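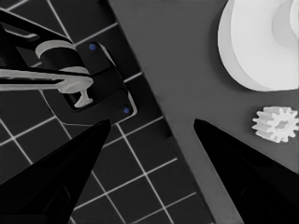 14 May 2019
Rhona Paterson, Abla Najjar and Leandro Ibarra
Print this article | E-mail this article

4. Evaluation of the simulation package

4.1 Scope

The Cellov kit is sold in two parts: a pair of arms with parallel grippers, and a simulation package, Pluko, in which a cell can be laid out and tasks rehearsed before any hardware is bought. Only the second part was reviewed here. The question was whether a small workshop with no robotics staff could use Pluko to decide if a gear-handling job was worth automating.

Figure 1. Rendered view from the gripper of one arm in Pluko. A small white gear lies on the grey table, to the right of the open fingers; part of the second arm is at upper left.

4.2 Procedure

The trial ran at the Skiltisbridge site. Abla Najjar built the cell from the supplied library and Leandro Ibarra, who had not used the package before, wrote the pick routine from the printed manual. The default friction and contact settings were kept throughout. A run was scored as a success if the gear was lifted clear of the table and held until the end of the move. In all, 300 runs were made, with the start position of the gear varied between runs.

The gripper view (Figure 1) was used for fine approach and a fixed overhead view for everything else. Switching between the two takes a single key press, but the view resets to its default angle each time, and this slowed the work more than any other fault we met.

4.3 Results

Most failures fell into one group. The fingers closed on the teeth at a poor angle and the gear turned as it was lifted. Slowing the close reduced these slips but did not remove them. A further 11 runs were stopped by the package itself with a contact error, and these were left out of the score.

Set-up took roughly 3 hours, including licence checks. The manual gives the order of steps clearly, though its section on tool offsets uses a different axis convention from the software – a mismatch already noted by Moussa in an earlier review of the kit. The supplier has said that a corrected manual will follow in July.

4.4 Limits

No physical arm was tested, so the slip rate should not be read as a forecast for real parts. The package treats the gear as fully rigid, and surface wear is not modelled. We also did not test the two arms working together, although the licence allows it.

Contact: Benedita Meireles, Skiltisbridge | Copyright 2019, the authors | Back to top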